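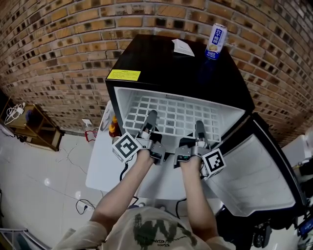 Small refrigerator runs nearly nonstop and the back corner freezes

Posted 2019-01-16 in Appliances & Repair

I have a compact refrigerator, single door, no separate freezer, just the small ice box at the top. It sits against a wall in a back room. For the past few weeks the compressor has been running nearly all the time. Items at the back of the top shelf freeze solid (lettuce, a carton of eggs) while the door shelves read 46 F on a cheap dial thermometer. The knob goes from 1 to 7 and I have tried 3, 4 and 5. At 5 the freezing is worse and the door is only slightly colder.

Things I have already done:
Cleaned the door seal with warm soapy water.
Moved the unit so it is not in direct sun.
Defrosted it once, in the fall. There was a thick layer of ice on the box.

I put a plug-in power meter on it and got 837 Wh over one full day. The label on the back of the unit says 396 but the unit after the number is worn off, so I don't know if that is per year or something else. Is the thermostat bad, or is this normal for a small unit? I would prefer not to replace it if the part is cheap.

Lundasitz
Lundasitz, 3 replies on this thread

Kodard

The thermostat is possible but I would not start there. Freezing at the back with a warm door is mostly an airflow and placement problem, and long run time is mostly a heat rejection problem. You may have both.

Heat rejection first. Most compact units have no condenser fan. The condenser is either a black wire grid on the back or a coil bonded to the inside of the side panels. To find out which, put your hand on the side panels after the compressor has been on for twenty minutes. If they are warm, the coil is in the sides and the sides need open space. If they stay at room temperature and there is a grid on the back, the back needs the space. The manual will give a clearance. If you no longer have the manual, leave four inches at the back, two on each side and four on top, and see if the run time changes over two days. A unit pushed flat to a wall will recirculate its own warm air. Masonry walls are no better than drywall for this; the gap is what matters.

Vacuum the grid with a brush attachment, power disconnected. Dust on a passive condenser has a large effect.

Now the cold side. In a single-door unit the evaporator is the ice box itself, and on some models a plate behind the liner at the back. Cold air falls from it down the back wall. Anything touching that wall will get close to the plate temperature. Keep an inch of space at the back of every shelf and don't cover the full shelf depth with flat containers, or the air can't get down and forward to the door. The door shelves will always be the warmest place. Milk does not belong there in a unit this size.

Check the frost too. More than a quarter inch on the ice box insulates it. The thermostat bulb is usually clipped to the evaporator, and if the clip has come loose during a defrost the bulb reads air and not metal, so the compressor runs too long. Look for a thin capillary tube going from the knob housing to the box. It should be tight against the metal. Do not bend it sharply, and never chip ice near it with a knife.

On the power figure: one day is too short. Run the meter for a week. If the 396 is kWh per year, the daily average is a little over 1 kWh and you are under it, so your reading doesn't show a fault by itself. If it is something else, you can't compare.

Also test the thermometer before you trust it. Fill a glass with crushed ice, add cold water to the top, stir, wait five minutes. It should read 32 F. Dial thermometers are often off by 3 or 4 degrees. For food temperature, stand it in a glass of water on the middle shelf overnight. You want 37 to 40 F there.

Min

mine did this and it was the door. close a dollar bill in it and pull, if it slides out easy the seal is bad. go all the way around, hinge side too. I got a new one for a Brotance mini and it fixed it

Brotance_parts_bin

Agree with Kodard on the order of checks, with two additions.

1. Leveling. If the front feet are lower than the back, the door drifts and the seal sits open at the top corner on the handle side. The dollar bill test will fail there even with a good seal. Raise the front feet until the door swings shut slowly from halfway open. Soft seals that have been folded in shipping can be brought back with a hair dryer on low - keep it moving, and keep it away from the liner, which deforms easily.

2. Room temperature. These units carry a climate class on the rating plate. SN, N, ST or T. An N class unit is specified for a room between 61 and 90 F. In a back room that gets colder than that in January the thermostat may behave oddly, and turning the knob up tends not to help the door shelves.

If everything above is done and the compressor still doesn't cycle off at setting 1 after a full day, with the door kept shut, then test the thermostat. Unplug, pull the two leads, and check continuity across the terminals with the knob at 1 and the bulb in ice water with a lot of salt in it. The contacts should open at some point as the bulb gets cold. If they stay closed, replace it. Match the part by terminal count and capillary length and not by the look of the knob.

Lundasitz

Update. The side panels get warm, so the coil is in the sides. I had a storage bin tight against the left one. Moved it, pulled the unit forward, defrosted again. The thermometer read 35 in ice water, so my 46 was closer to 43. Bill test was fine except one spot at the top corner, and raising the front feet took care of that. The compressor now shuts off for ten to fifteen minutes at a time on setting 3. Middle shelf glass of water reads 41 on the dial, so 38 corrected. The plate says N. I will leave the meter on for the week and post the number.

Kodard

Good. Leave it at 3 and look at the frost again in March.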